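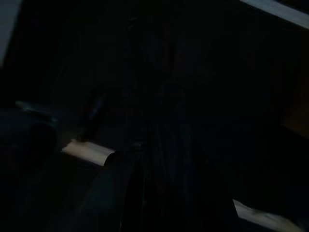
Figure 1. A pale strip against the dark, low light.

Our project, which we ended up calling Lemma after a long and rather silly vote, asked how well people can tidy a room when there is hardly any light to do it by. We had all come home late to the shared house on Drovby and tried to put our things away without waking anyone, and we wanted to know what the eye holds on to when most of the color and shape is gone.

What we noticed first is how much work one light-colored thing can do! In Figure 1 the bright strip is easy to find, while the narrow upright shape near it is only a little lighter than the darkness, and the rounded one on the left shows mainly by the dull shine on its top. Several of us found the same at home - a sheet of paper on a shelf became the landmark for everything else.

We ran 14 tidying sessions in November, each lasting 30 minutes, and wrote our notes afterward with the lights on. Dark things were put down in the wrong place far more often than pale ones, and smooth ones were easier than we had guessed (a bit of sheen goes a long way).

For the second part we would like to try pale tape along the shelf edges, and to give people 2 minutes to let their eyes settle before they start.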